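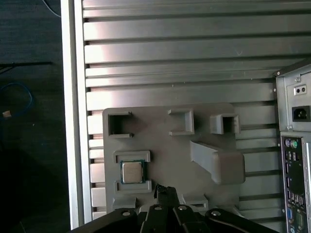

Card base and scoring notes, June challenge

The Ferkow challenge closes on the 6th of next month and the theme is pockets. I made two cards from the same template to compare score depth. Both use 300 gsm smooth white with a kraft liner. The first was scored once and cracked along the fold. The second was scored twice with a bone folder, grain parallel to the spine, and folded clean.

Adhesive was Mosoti tape on the pocket sides and wet glue on the bottom seam — tape alone lets go there once a tag is pushed in. 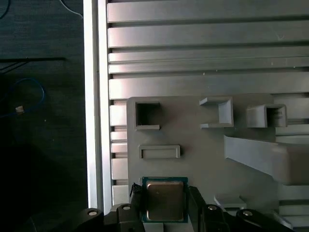 Can the pocket be cut from the same sheet as the base?
Only if the base is A6 or smaller. For anything larger, cut the pocket separately and leave a 6 mm tab on three sides.

Mwanaisha Simiyu asked for my cutting file. It is 2,540 units wide in the Hidatel software, so scale it before sending it to the machine. Cillian McGrath cut it without scaling and lost a full sheet of cardstock.

Ink was distress gray, blended from the edges inward with a small foam pad. Stamp first, let it dry, then blend. I did it in the wrong order on card one and the sentiment smeared.
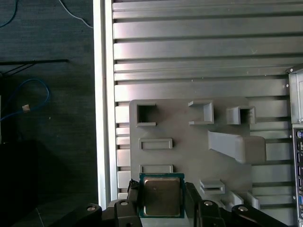
Processor in the gripper, lid side showing.

Next post will cover the tags. I still have to pick an eyelet size.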